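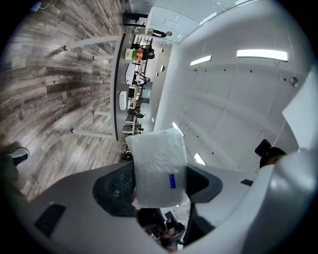 Speaker notes: Settlement and reconciliation on the Zovton ledger
Presenter: Chepkoech Kariuki
Session date: Mon 18 December

Slide 1. Opening
Thank the host and introduce Dennis Kombo, who will take the questions on compliance. State that the talk covers the daily closing of accounts between Zovton and its partner banks. Trading and token prices are outside its scope.

Slide 2. What is settled
A customer balance on Zovton is a claim on money held at a bank. Each claim must match a deposit. At present 27 partner institutions hold deposits for Zovton customers, and 11 of them report by direct connection. The others send a file at the end of the business day.

Slide 3. The daily cycle
Transfers on the ledger are final within seconds. Bank transfers are not. Explain that the difference between the two is recorded in a holding account named Mrema. The balance of Mrema should return to zero by the next morning. Pause here and allow the audience to read the chart.

Slide 4. Exceptions
During the review period the team logged 102 exceptions. Most were payments with a missing or shortened reference number. In 14 cases the bank had credited the wrong account, and the correction required written consent from the receiving party. Refer detailed questions to Atieno Lyimo, whose report is in the delegate pack.

Slide 5. Changes to the procedure
From February, a redemption request without a full reference will be returned to the sender on the same day. Trivthorpe will continue to act as custodian. The duty officer may release a held payment only with a second signature. Note for presenter: the slide still says "two officers." The correct wording is "the duty officer and one manager."

Slide 6. Audit access
Zostmont has read-only access to the ledger and to the bank files. Its staff can't move funds. Akinyi Ondieki remains the point of contact for sample requests.

Slide 7. Questions
Dennis Kombo to join at the lectern. If asked about fees, reply that the schedule is under review and will be sent to partners in writing. Forms for new partner banks are available from Darnell Nguyen-Tran at the registration desk.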